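Three months under the Storkix fleece blanket 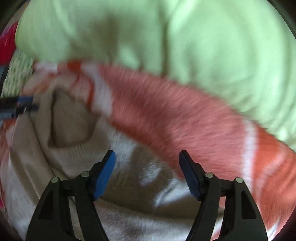 I bought this thing in June, which I know is a silly time to buy a fleece blanket, but our bedroom in Clerthorpe gets the full force of the air conditioning and I am a person who sleeps cold. My husband sleeps hot. We have been fighting over bedding for our entire marriage, so the idea was that I'd get my own layer on top of the green duvet cover and he could kick off whatever he liked.

So, the color. Mine is the coral pink with the white bands and the darker orangey-red bits, and it's a lot! I had a gray one in my cart for a week and then Jinfeng Wei (we've swapped bedding opinions in the comments here for ages) told me to live a little. Against the pale lime green it looks like sherbet. I love it. My husband calls it "the beach towel," and okay, I can sort of see it.

It's soft, the properly fuzzy kind, plush on the side that faces you, and it hasn't gone crunchy the way my old Ledard throw did after one winter. I've washed it every other week on cold with the towels kept well away from it. There was a fair amount of lint the first two times (clean your dryer screen, then clean it again) and hardly any now. The white bands are still white, and I was braced for them to turn pink.

Warmth is good for the weight. I wouldn't want it as my only cover in January, but over a duvet it's plenty, and on the couch with a sweater I've had to come out from under it to cool off. Speaking of sweaters, do not leave a knit one bundled up with it. I'm forever dumping my beige one on the bed with everything else, and it comes away wearing little coral hairs all over the cuffs. A lint roller gets most of them.

Other gripes. It's 60 inches on the short side and I would really like more, because if I roll over with any enthusiasm my feet end up outside. It also builds up static like you wouldn't believe when the air is dry. And it does not fold neatly! The fleece is springy, so I get it into a nice square, turn around, and it's slumped open again. I gave up and it just lives in a heap with the rest of the bedding until I make the bed, if I make the bed.

When I was looking, the listing had 2,743 reviews and I read far too many of them. The complaint that came up most was pilling, and I do have a little patch of it near one end where my heels go. Adi Saragih has the same blanket in blue and says hers pilled there too.

Would I buy it again? Yes, in the bigger size. I looked at the Kwok one as well, and it felt thinner in the store and cost more, so I don't regret skipping it. If you want something quiet and tasteful for the guest room, get the gray.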